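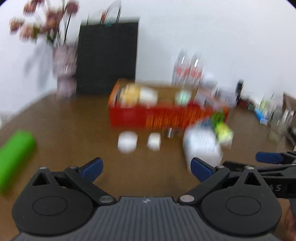 How do you put groceries away without it eating the whole evening? My method is to dump the lot on the table and stare at it. Tonight that means two clear bottles with red labels, a tall black paper bag against the wall and a vase of flowers presiding over it all. I moved to a flat with 2 cupboards in July and have not seen bare wood since.
Noreen Mulligan

Cold stuff first, then whatever lives highest up. Takes me 13 minutes — I've timed it, which says plenty about my evenings.
Ghassan Qaisi

Get more cupboards.
Eun-ji Bae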